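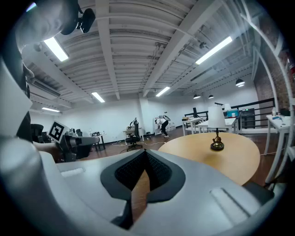

A table lamp with a white drum shade on a round light-wood table.

PREKSIDE, July 2026 – Vurnberg Home Lighting will open its first full-size store in Prekside next month, in the former Antoniuk furniture building on Surklow Street. The store has 3,135 square feet of sales space on one floor and will employ 14 people.

The Prekside store will carry 226 models of table, floor and ceiling lamps, along with replacement shades, cords and bulbs. Customers can also bring in older lamps for rewiring. Repairs are done on site and most are ready within five working days.

Vurnberg signed a ten-year lease on the building in June. Work on the interior is under way and includes new wiring, a wider front entrance and a ramp from the parking lot, which has 40 spaces. The Antoniuk sign on the north wall will stay in place under the terms of the lease.

Hiring for sales and repair positions is open now. Application forms are available at the company's Surklow Street office and on its website. Opening hours will be 10 a.m. to 7 p.m., six days a week.

About Vurnberg Home Lighting
Vurnberg Home Lighting sells and repairs lamps for homes and small offices.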